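### 3.2 Racks, caps and the front-row problem

The wooden rack is the oldest design in our survey and the one with the fewest defenders on paper. Every supplier's guide we read recommended plastic or coated wire. Every teaching lab we visited had at least one wooden rack in daily use, usually in the best spot on the bench. We asked people at the Sutcliffe site why, and the answers came down to weight (it stays where it's put) and a fondness they were slightly embarrassed by.

A peg rack does two jobs at once. Tubes stand upright in the drilled top bar, and the pegs along the base are meant for rinsed tubes, turned upside down to drain. In practice the second job has withered. Screw-cap plastic tubes are mostly thrown out after one use, so the pegs now hold gloves, rolls of tape and, in one memorable case at Tarkudetti, a row of doughnuts.

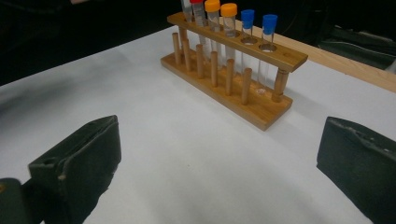 **Figure 4.** Wooden rack with drying pegs, holding capped plastic tubes in a single row.

Cap colour was a livelier subject. Of the four labs in the survey, two had a written colour code and the other two had what they called an understanding. The understanding at Prilex was that orange meant "mine", which worked well until a second person bought orange caps. Written codes fared better, although one had been laminated with a typo that swapped blue and red, and staff had simply learned to read it backwards.

We also looked at how racks get filled. Given an empty rack and a free hand, most people began at the end nearest them and worked away, leaving the far holes for whoever came next. On a rack set at an angle to the bench edge, this habit was stronger still. Plikix, whose benches are 90 cm deep, had tried a rule that filling should start at the far end. It lasted until Sunday, when the weekend crew came in and had not been told.

None of this shows up in the breakage log, which is where we had hoped to find it. The log records 100 incidents, most of them entered as "dropped" — a category we return to in Section 4.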